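ok so thread about quitting snacks at my desk, or trying to. long one sorry. started out as a reply to Bheki Van Wyk and got out of hand 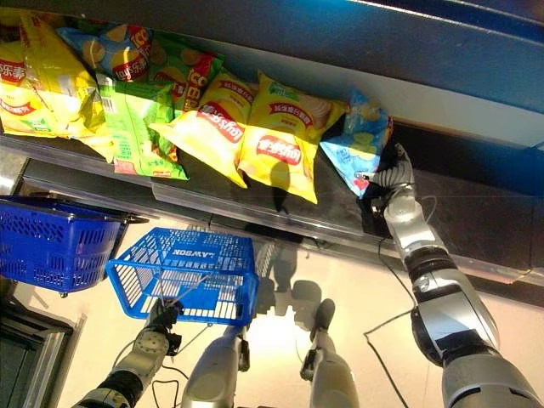 1/ background. I work from home, have done since the December before last. desk is 14 steps from the kitchen. that is the whole problem right there, you could stop reading

2/ I was never a big breakfast person. coffee, then more coffee, then at 11 I'm standing at the cupboard with the door open eating chips out of the bag like a raccoon. not hungry. just between emails

3/ people keep telling me "just don't buy them." ok. I live with a husband and a teenager. the chips are coming in the house whether I vote for it or not

4/ so what I did first was the hiding thing. top shelf, behind the slow cooker. lasted two days. I know where I hid it. I'm the one who hid it

5/ then I tried the swap. carrots, rice cakes, those little seaweed sheets. ate all of them AND the chips. so now I'm spending more at the store and I have seaweed in my keyboard

6/ what did help, a bit, was writing down what I was doing right before I got up. not what I ate. didn't write calories or any of that, I did that in my 20s and it made me miserable and I'm not going back

7/ just a sticky note on the monitor. "Varela invoice." "waiting for Drakum to call back." "long meeting, camera off." then a check mark if I went to the kitchen

8/ after a week the Drakum ones had check marks all the way down. every single time I was on hold with them I was in the cupboard. they're a client, I can't drop them, they pay on time

9/ (the hold music is a saxophone. I hear it in the shower)

10/ so now when I call them I take the phone outside and walk up and down the driveway. my neighbor thinks I'm having some kind of legal trouble

11/ someone asked about lunch. yes. eat lunch. I was skipping it or having half a yogurt at 12 and acting surprised when 3pm came and I'd have eaten the couch

12/ lunch now is whatever was dinner, on a real plate, at the table. phone in the other room. takes 20 min and nothing at work has burned down yet

13/ favorite one is cold noodles w/ peanut sauce. peanut butter, soy sauce, vinegar, bit of sugar, hot water till it's loose, way more garlic than you think. keeps till thursday if you make it on a monday. don't put the cucumber in till you eat it or it goes to soup

14/ second favorite is a baked potato. which yes I see the irony. same vegetable. but you try eating a baked potato standing up while reading a spreadsheet

15/ the other thing was the bowl. sounds so dumb. if I want chips I have chips, but they go in a bowl and I sit down with it. bag goes back in the cupboard with the clip on

16/ half the time I can't be bothered to wash a bowl so I don't have any. lazyness doing the work for me there

17/ we have exactly 2 bag clips that still clip btw. the rest are in a drawer being broken. if I buy more they'll break too, I've accepted it

18/ apps. I tried Flirness bc my sister uses it and swears by it. it buzzed at me every time I hadn't logged water. I turned off the buzzing. then it emailed me about the buzzing being off. deleted

19/ Pineo was better, it's basically a timer with a plant on it. still got it on my phone, haven't opened it in a month, the plant is probably in a bad way

20/ sleep matters more than any of the above and I hate that. if I'm up past midnight the next day is a write-off, I'm eating cereal at 10, cereal at 4. no sticky note fixes that one

21/ Bheki asked if I feel different. eh. my afternoons are less foggy? jeans are the same jeans. dentist was happy with me, but she said that last time too so who knows

22/ I set a steps goal of 2,000 before lunch, on purpose low. the driveway calls get me most of the way there. on Drakum days I'm over it by 10:30

23/ bad weeks still happen. my mom was in the hospital in march and I lived on vending machine crackers and peanut M&Ms and I'm not sorry. you get through the week. started the sticky notes again when she got home

24/ she's fine now thank you to everyone who messaged. she's complaining about the physical therapist so she's fine

25/ teenager update since a few of you asked. he has read none of this and has no interest. he eats a family size bag after practice and then dinner and then toast. he's 6'1. different rules apply

26/ I've been careful not to say anything about food in front of him. my grandmother commented on every bite any of us took and I can still hear it when I reach for bread. not passing that one down

27/ which is also why I'm not calling any of it junk or being "good." it's chips. I like chips. I'd just like to notice I'm eating them

28/ ok someone's asking for the sauce amounts. 2 big spoons peanut butter, one soy sauce, one vinegar, a pinch of sugar, garlic. hot water a splash at a time. it'll look split and horrible, keep stirring

29/ chili oil on top if you've got it. lime if you have a lime. I never have a lime

30/ and yes almond butter is fine. no I haven't tried it with the powdered stuff, report back if you do

31/ got to go, call with Drakum in five and I can't find my otehr shoe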